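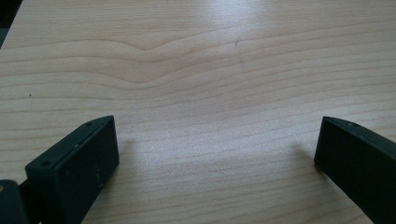 View from the tool camera, fingers open over a wooden tabletop.

Skomness H2 Hand-Held Gripper Tool
Manufacturer: Binel
Part group: data capture and teaching tools

Overview
The Skomness H2 is a two-finger parallel gripper on a pistol handle, with a camera mount above the fingers. The operator closes the fingers with a trigger. The camera records the fingers and the work surface together, so that finger position can be read from the video during later processing. No robot arm is needed while recording.

The H2 replaces the H1. The handle and trigger linkage are new. The camera mount is unchanged and existing H1 mounts will fit.

Fingers
Standard fingers are matte black, block-shaped, with squared tips and beveled top edges. Screw holes in the top face accept pads or marker plates. Both fingers travel the same distance from the center line. Light scuffing of the finger faces is normal in use and does not affect closing. Replace a finger if the tip is chipped or if the two tips no longer meet flat.

Fingers are sold in pairs only. Do not mix old and new fingers on one tool.

Camera and lighting
The mount holds the camera at a fixed downward angle. With the fingers fully open, both tips stay in view at the bottom of the picture. Smooth, light-colored tabletops reflect overhead lamps and can wash out detail between the tips. Move the lamp to one side or set exposure manually before a long session. Auto exposure will hunt when the tool passes over the edge of a table onto a dark floor.

The camera is not included. See the Hastumora mount sheet for accepted bodies and lens settings.

Service
Binel rates the trigger cable for 3,000 full closings. Check cable tension at 801 closings and adjust at the barrel nut if the fingers lag the trigger. The count is kept by hand; there is no counter on the tool. Wipe the slide rails with a dry cloth. Do not oil them.

In bench testing by Châu Diệp, one H2 ran for 1,426 closings on the original cable before the first adjustment. Finger alignment was within limits at that point. The tool was returned to the bench with the same cable.

Supplied with the tool
Handle with trigger and cable
One pair of standard fingers
Camera mount with clamp screws
Hex key
Printed setup sheet

Sold separately
Soft finger pads, pair
Marker plates, pair
Spare trigger cable
Panicker wrist strap

Ordering
Orders ship from stock unless the product list shows a lead time. State the camera body when ordering so the correct clamp screws are packed. For custom finger shapes, send a drawing to Fatos Kneževič in technical sales.

Page revised July 19, 2019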